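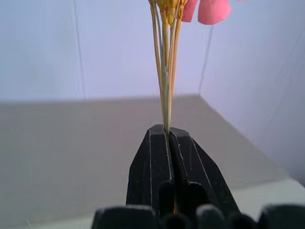
This page was last changed on 22nd March.

Working Rules for the Handling of Fragile Stems

The following rules govern how work is carried out at the small handling bench I keep at Brullwood. They were first set down in August as a single sheet taped inside a cupboard door, and they have been revised often enough that I now publish them on this blog, where the current text can be found by anyone who works with me. Earlier versions should be discarded. Where a printed copy and this page disagree, this page is to be followed.

The rules apply to dried flowers, grasses, seed heads and artificial or mixed stems held by a two-finger gripper. They do not apply to fresh material, which bruises in ways I have not studied, or to anything in glass. They have no standing outside my own bench. Readers who work in a factory or a laboratory are bound by the safety standards adopted there, and nothing on a personal blog can replace a proper risk assessment.

1. Terms

A "stem" is a single stalk. A "bundle" is any group of stalks taken up in one grip, whether or not they are tied. The "head" is everything above the last bare length of stalk, including buds, seed clusters and petals. A "grip" begins when both fingers touch the material and ends when neither does. A "run" is a sequence of grips made without changing the fingers, the force limit or the kind of material.

I was slow to define "grip." For several months I counted a regrasp as part of the grip before it, while Berhanu Lencho, who shares the bench, counted it as a new one. Our two logs could not be compared for that period, and I have removed both from the totals.

2. Where to take hold

Bundles are to be held on bare stalk, below the head and below any side bud. The fingers should close on the narrowest part of the bundle, where the stalks already lie together. Closing higher up, where they begin to spread, forces the outer stalks inward and puts the strain on the joints just under the seed clusters. Those joints are the first thing to break on nearly every dried plant we have tried.

Only the upper part of the finger faces should carry the load. If stalk is trapped along the full length of the seam, the bundle is too deep in the gripper and should be set down and taken again. A little stem showing under the contact point is acceptable. A long tail is not, as it catches on the lower parts of the gripper when the wrist turns.

Petals are never to be used as a gripping surface. This holds for paper and fabric petals as well. They may look sturdy, and they do not tear easily, but they crease at once.

3. Force

The force limit is set before the run and is not changed during it. If the limit proves wrong, the run is closed, the reason is written down, and a new run is begun. I hold to this even when the change would be very small, having lost an entire set of results to a series of small changes that I believed I would remember.

The first grip of any new material is made at the lowest limit that the controller will accept. The limit is then raised one step at a time until the bundle can be lifted clear of the table and held upright for a slow count of ten. That limit is used for the run. No allowance is added for safety. With fragile material the extra force is itself the hazard, and a dropped bundle does less harm than a crushed one.

Svend Thoroddsen has objected to this paragraph in writing. His position is that a bundle which slips during a turn will be dragged across the fingers and lose more of its head than it would have lost to a slightly firmer hold. I accept that this happens with stalks that are waxy or very straight. For those materials one additional step is allowed, and the log must say so. I have not been persuaded to extend it further.

4. The work area

The table is to be cleared before each run, apart from the material in use. Plain, pale panels are to stand behind the work and to one side of it. Straw-colored stalks are difficult to pick out against wood or cardboard, and the wrist camera has enough to do without a patterned background. Panels should meet closely at the corner and be checked for lean, as a panel that falls during a run will usually fall onto the material.

Lighting should be even. A desk lamp placed close on one side produces a second set of stalks on the wall in shadow, and I have watched the software reach for them with great confidence.

The table is to be wiped between materials. Broken seed heads leave fine debris that works its way under the fingers. If the arm has been used near the shelving, the panels are checked again.

5. Care of the fingers

Fingers are inspected at the start of every session and again at the close. The inspection covers the tips, the inner ridges and the faces where the two fingers meet. Light scuffing and pale wear along an edge are normal on black plastic and are no cause for replacement by themselves. A burr that can be felt with a fingernail is cause for replacement, however small it appears.

The slots in the lower half of each finger collect chaff and must be brushed out with a dry brush. Water is not to be used. Solvents are not to be used. Compressed air is permitted only after the material has been taken away from the bench and stored, a rule that I trust needs no history.

Fingers are replaced in pairs. A new finger facing a worn one will not close squarely, and a bundle held between them tends to roll toward the worn side. Replaced pairs are kept in a labeled envelope with the number of grips written on it. The longest-serving pair so far was retired at 682 grips. The shortest was retired at 108, after being left overnight closed on a thistle.

6. People at the bench

No hand is to enter the work area while the arm is powered for motion. This includes reaching in to straighten a stalk, which is the most common temptation. The arm is stopped, the stop is confirmed on the panel, and only then may the material be touched. The same applies when the arm appears to be idle between moves.

The person running the arm stands where the stop button can be reached without a step. Visitors stand behind that person. Long sleeves are rolled, and lanyards are taken off. Dried plant dust can irritate the eyes and throat, and anyone affected by it should leave the room without waiting for the run to finish.

When two people are present, one of them is named as the operator before power is switched on, and the other does not touch the controls. The role may be handed over only with the arm stopped. Berhanu and I say it aloud. It felt foolish for the first week.

7. Records

Each run is logged on the bench form, known here as the Wisimach sheet after the notebook it was first drafted in. The form asks for the material, the number of stalks in the bundle, the force limit, the number of grips, and the outcome of each grip under one of four headings: held, slipped, damaged, abandoned. "Abandoned" is an honest heading and should be used freely. A grip stopped early by the operator must never be entered as a success on the ground that no harm was done.

Stalks should be counted by hand before the run. Counting them afterward from camera stills is unreliable, as stalks hide behind one another once they have been pinched together. Where a hand count was missed, the form takes a range.

The log held 1,608 grips when I last added it up, of which 465 were made under the present version of section 3. Totals from before and after that change are kept apart and must not be quoted as one figure. I have been asked for an overall success rate and have declined to give one for this reason.

8. Matters not yet settled

I have no rule for bundles in which real and artificial stems are mixed. The two kinds bend differently, and the stiffer one takes most of the force. Until there is a rule, such bundles are logged as a separate material and described in full in the remarks.

I also have no rule for how long a bundle may be held in place. Svend has proposed a fixed limit, with the grip released and retaken when it is reached. Retaking carries its own risk to the head, and I would like to see it tried on the Riis grasses before anything is written here.

The numbering of sections will not change when new ones are added. Section 9 is reserved for tied bundles.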